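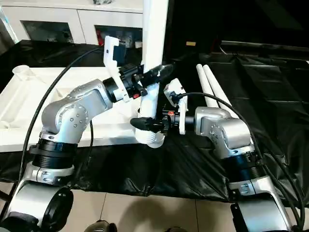

*White pipe with a threaded end, over black plastic sheeting.*

I'm going to defend the dripping tap. Well, the person who fixes it, anyway. We've lived in Hamel for 10 years and in that time I've watched every small repair turn into a replacement. My kitchen tap needed a washer. I was quoted for a whole new tap, plus fitting!

The old hardware shop on Susten Road used to sell washers loose, 20 to a bag, and whoever was behind the counter would tell you which one you wanted — usually before you'd finished explaining. Now it's a phone shop and the nearest decent counter is over in Fovness.

I'd happily see the council put some money into evening repair classes. I'd go, and I'm hopeless with a spanner.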